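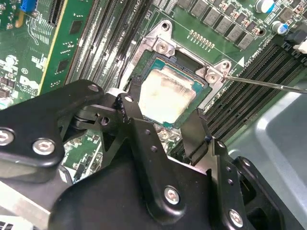 Solveig Söderlund escreveu-me a dizer que o segundo disco dos Flonar é melhor do que o primeiro, que sempre foi, e que quem acha o contrário só ouviu o primeiro na idade certa. Acrescentou que eu devia voltar a ouvir o lado B com auscultadores decentes antes de publicar mais listas.

Voltei a ouvir. Três vezes o disco inteiro e mais umas quantas só o lado B. Continuo a não concordar, mas concordo menos mal do que antes, e como o assunto não cabe na caixa de comentários fica aqui.

Para quem chegou agora: os Flonar são de Korkville, gravaram dois álbuns e um EP, e nunca tiveram nada que se parecesse com um êxito. O primeiro álbum não tem título. O segundo chama-se Nanduvel, saiu pela Viklund, e foi o disco em que a editora gastou dinheiro. Do primeiro venderam-se 2971 cópias enquanto a banda existiu. De Nanduvel venderam-se 2212. São os números que vêm no livrete da reedição e não tenho razão para duvidar deles, até porque não são números de que alguém se gabe.

Comprei o primeiro em segunda mão, numa caixa de CDs a preço único, sem saber o que era. Gostei da capa. Quando pus a tocar achei que o leitor estava avariado, porque a primeira música começa com um minuto de baixo sozinho, tão baixo no volume que se ouve a pessoa a mexer-se na cadeira. Depois entra a bateria e percebe-se que foi de propósito. Ainda hoje é a minha faixa preferida deles. As guitarras estão ligeiramente desafinadas uma em relação à outra e isso dá-lhe um peso que o segundo disco, muito mais limpo, não tem.

O que a Solveig defende, se a percebi bem, é que as canções de Nanduvel são melhores como canções. Que se pegarmos numa guitarra acústica e tocarmos os dois discos do princípio ao fim, o segundo aguenta-se e o primeiro fica reduzido a quatro ou cinco riffs. É capaz de ser verdade. Experimentei com a terceira faixa de Nanduvel e tem uma mudança de tom antes do último refrão em que eu nunca tinha reparado, escondida atrás de um órgão. No primeiro disco não há mudanças de tom. Há uma música que nem sequer muda de acorde.

Mas eu não ouço discos com uma guitarra acústica na mão, e a produção de Nanduvel continua a incomodar-me. A tarola soa igual em todas as faixas. As vozes estão dobradas do princípio ao fim, mesmo na balada, onde fazia falta uma voz só. O baixo, que era a melhor coisa da banda, desapareceu lá para o fundo. Com os auscultadores nota-se mais o baixo - nesse ponto a Solveig tinha razão - mas também se nota mais tudo o resto.

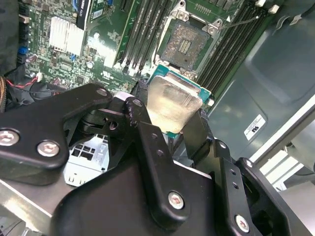

O processador junto ao socket LGA, vazio.

O lado B, então. São cinco faixas. A primeira e a segunda estão coladas uma à outra e na edição em CD a divisão está no sítio errado, uns segundos tarde demais, o que faz com que em modo aleatório a segunda comece já a meio de uma frase. Em vinil não se dá por isso. A terceira é a balada. A quarta é instrumental e sempre a saltei; ouvi-a agora até ao fim e tem uma parte final muito boa, com a bateria a ir desacelerando enquanto a guitarra mantém a velocidade, até ficarem completamente desencontradas. Não me lembro de ter ouvido outra banda fazer aquilo daquela maneira. Se o disco fosse todo assim, eu mudava de lado.

A quinta é a que fecha e é a mais conhecida, na medida em que há alguma coisa conhecida nos Flonar. Tocaram-na sempre em último. Vi-os uma vez, em abril, numa sala onde o palco ficava encostado a um dos lados e não ao fundo, de modo que metade das pessoas via o guitarrista de perfil. Tocaram pouco mais de uma hora, quase tudo do segundo disco, e do primeiro só a faixa de abertura e outra. Ao vivo as canções de Nanduvel eram mais rápidas e mais tortas e eu gostei de todas. Saí de lá convencido de que tinha sido injusto, comprei a camisola, cheguei a casa, pus o disco e era outra vez o disco.

A digressão acabou no dia 23 de junho, ao fim de 146 concertos contando com os dois álbuns, e a seguir deixaram de tocar. Não houve comunicado. A página da editora manteve durante muito tempo a frase "novo álbum em preparação" e depois a página mudou e a frase caiu. O baixista ainda gravou umas coisas sozinho, em cassete, que nunca consegui ouvir. Se alguém tiver, agradeço cópia, pago os portes.

A reedição de que falei acima juntou os dois álbuns e o EP e foi remasterizada. Não recomendo para o primeiro disco: puxaram o volume do início da faixa um, e o minuto de baixo sozinho passou a ser só um minuto de baixo. Para Nanduvel ajuda um bocado. A tarola continua lá, mas as vozes recuaram e já se percebe a letra da segunda faixa, que afinal não diz o que eu cantei durante anos. O EP tem três músicas e a do meio é uma versão mais lenta da faixa de fecho de Nanduvel, sem órgão e com a voz sem dobrar. É a melhor gravação que existe dessa canção e acho que prova o meu ponto, embora a Solveig vá dizer que prova o dela.

Em relação à lista, fica como estava: o primeiro em sétimo, Nanduvel fora dos vinte. Mexi apenas numa coisa, que foi corrigir o ano do EP, que estava errado. Já me tinham avisado nos comentários e eu esqueci-me.

Para a semana conto escrever sobre caixas de CDs a preço único e o que ainda se encontra nelas. Tenho uma pilha ao lado da secretária que ainda não ouvi, incluindo um disco sem capa e sem nome escrito na rodela. Se for bom vou precisar de ajuda para saber de quem é.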